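Running a gripper table at an open day – quick how-to

Notes from the Fumel open day, 1 Feb 2024. Typed up fast so the Udau lot can use them next time.

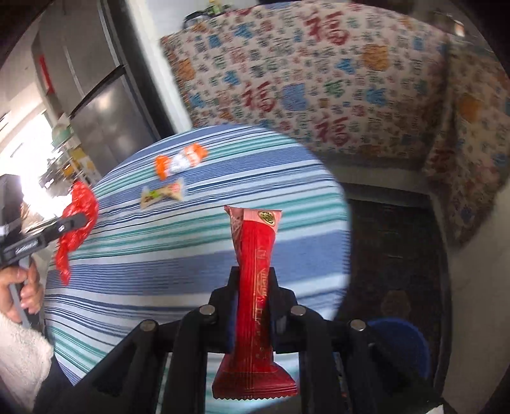

Long red snack packet held upright in the jaws, second gripper on a red wrapper at the left.

What you need
Two hand-held grippers. A round table. Striped cloth is fine, ours was. Wrapped sweets and snack packets, mixed sizes. Spares – people eat them. We bought 125, had 13 left.

Setting up
1. Put the tablecloth on and pull it tight. Creases catch the finger tips.
2. Scatter a few packets, well apart. Leave clear cloth between them. Top up as you go.
3. Open and close each gripper ten times before the doors open. Check the pins. Lucrezia found one working lose at Mazza last year.

Showing the grip
Long packets first, they're the easiest. Come in level, jaws either side of the narrow part, close slowly. Stop when it holds. Squeeze harder and you get crumbs.

Then lift and turn it upright. Hold it there so the back row can see.

Crumpled bags are harder. Go for the thickest bunch of plastic, not the thin tail. Small twisted sweets last – pinch the middle, leave the ends alone.

Letting visitors try
Handle in one hand, other hand off the table. Two people at once is plenty. Three goes each, then swap. Arlo kept a queue sheet and we had 198 names on it by closing, so do print extra.

Long sleeves – ask people to push them up if they get near the linkage.

Packing up
Wipe the jaws, sugar gets everywhere. Grippers back in the Curano case, closed postion. Anything broken goes to Nermin with a note saying which tool.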